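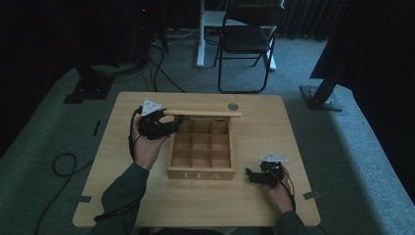 Tea packer Brustari to drop plastic overwrap from June

Tea packer Brustari will stop using plastic overwrap on its bagged teas from June, the company said on Sunday. The change covers 88 of its 226 retail lines. Loose-leaf tins are not affected.

The film will be replaced by a folded paper envelope with a starch-based seal, supplied by Pastex. Shelf life on the affected lines drops from 24 months to 12, and best-before dates will be adjusted to match.

Operations manager Mitra Parsa said the envelope had been tested at 70 per cent relative humidity without loss of seal. Flavoured blends, which lose aroma faster than plain black tea, will keep a foil liner until a substitute is found.

Wholesale prices will not change this year. Stock already in the Kiani warehouse will be sold in its current packaging.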